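Peltness Floors and Furnishing – discussion list
Subject: Re: [peltness-floors] striped carpet, which way to lay the stripes?
Date: July 20, 2019

Hello all,

I answer between the lines of the earlier message, I hope it stays readable in the digest also.

> We have ordered the grey striped carpet (Weden, the cut pile one) for a
> long narrow room, and the fitter asks us to decide the direction before
> he comes. The shop says along the room, my sister says across.

We had the same question in June. Our room is also long, with the door in the short wall and one window opposite. We put two offcuts on the floor for a weekend, one each way, and walked in and out many times. Across the room the stripes made the floor look wider, but they also showed very clearly that our walls are not parallel. At the window end the gap between the last stripe and the skirting was growing from left to right. Along the room it was the same fault, of course, but hidden by the bookcase. So we laid it along.

If your walls are straight, I would try across. Please measure first at both ends and in the middle. With a plain carpet you can forget a small difference, with stripes you will see it from the sofa every evening.

> Also, is the underlay from Flarkon worth the money or is it just thick
> foam with a name?

We used it and I am content, but I must say that we had only very old felt before, so everything would feel good after this. It is soft under the knees. The smell stayed 4 days with the window open. Under the desk chair it is maybe too soft, the wheels go slowly, and we have now put a mat there. For a bedroom I would take it again. For a working room I would ask for the firmer quality, they have two.

> And does grey show everything? We have a dog and a black coat rack full
> of black coats.

It shows black fluff, yes. It does not show dust so much, and crumbs only if you look for them. I vacuum in the direction of the stripes and at the end once against, this brings up the hairs. The brush with the turning roller made our sample a bit woolly at the cut edge, so I use the flat nozzle near the door.

> How wide was your roll in the end, and did you have a join?

The strip for the corridor was 80 cm and the floor there is 75 cm, so it could be trimmed on one side only. In the big room we have one join. The fitter moved the second piece three or four times until the stripes met, and he was not happy with us that we did not order more reserve. Please order more reserve! The two pieces must also come from the same roll. We asked for this on the phone, and then again in writing.

Several people asked me off the list about the colour, as the Messina shade card in the shops is quite different from the real thing in daylight. I put a photo with the grey striped carpet in it. You must allow for your own screen, but I find the tone not far from what we have. 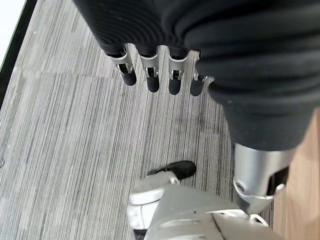
Photo: own photo, may be reused by list members

Compared with this, the shade card was much too brown. If you are between two greys, I would ask the shop for a loose sample and put it beside the sofa – and look again in the evening with the lamps on. In our case the lighter one became a little yellow under the lamp and the other stayed grey.

One question back from me. Has somebody on the list put a metal door strip where a striped carpet meets tiles? Ours is a flat one with screws and it has started to lift at one end. I do not want to glue it before I know if there is a better type.

With kind regards from the narrow house

--
To leave the peltness-floors list, send an empty message with the subject "unsubscribe".
Please cut quoted text to what you answer.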